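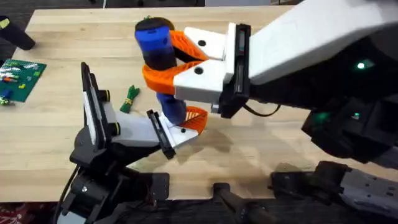 Changes to kerbside collection from April

Households in the Sendden collection area will move to a new bin timetable in April. General waste, the bin with the red lid, will be emptied fortnightly instead of weekly. Food and garden organics, the green lid, will go to weekly. Recycling stays fortnightly and will be picked up in the alternate week to general waste.

The change applies to all houses and to townhouses with their own bins. Unit blocks with shared bins stay on the current timetable for now. Body corporate managers for the larger blocks have been written to separately, and anyone in a block who hasn't heard by the end of April should ask their manager first.

The collection day does not change for most streets. The exception is the group of streets north of Pruso Creek, 97 properties in all, which move from the Tuesday run to the Thursday run. The truck can't turn at the bottom of the hill while the culvert is being rebuilt, and the Thursday run comes in from the other end. Letters to those properties went out on 7/2/21.

Bins should be on the kerb by 6 am with the handles facing the house. Leave a gap between bins, and keep them clear of parked cars, power poles and overhanging branches. The driver won't get out to move a car or shift a bin from behind one.

Caddies and liners

Each household will get one kitchen caddy and a roll of compostable liners. They will be left at the front door or beside the letterbox. If you already compost at home and don't want a caddy, put a note on the letterbox or ring the depot before the delivery starts. 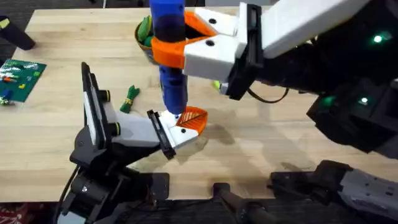
Can I use ordinary plastic bags in the green-lid bin if I run out of liners?
Plastic bags of any sort have to stay out of it, including the ones sold as degradable. Use a compostable liner, wrap scraps in newspaper, or tip them in loose. Extra liners can be collected free from the library desk or the depot on Hyun Street during opening hours.

What goes in

The green-lid bin takes all food scraps, including meat, bones, dairy, bread and coffee grounds. It also takes lawn clippings, weeds, prunings under 20 cm thick, paper towel and greasy pizza boxes. Tea bags are fine if they are paper. Nappies, cat litter, vacuum dust and treated timber go in the red-lid bin.

The trial on the Mikico estate last year covered 398 homes. The main complaint was smell in hot weather, and the second was people not knowing which week was which. A fridge calendar will come with the caddy this time. For the smell, it helps to freeze prawn shells and meat scraps until the night before collection, and to put a layer of clippings or newspaper in the bottom of the bin.
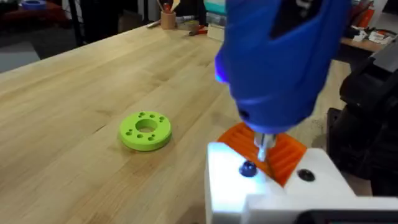 Households in the trial with two or more children in nappies were given a larger red-lid bin at no charge, and that will be offered across the whole area. The same goes for anyone with medical waste from home treatment. The form is a single page and can be filled in at the depot or sent by post. Allow a fortnight for the swap, and leave the old bin out empty on the morning of the exchange.

Missed bins should be reported by noon the next working day. Leave the bin out until the truck comes back for it.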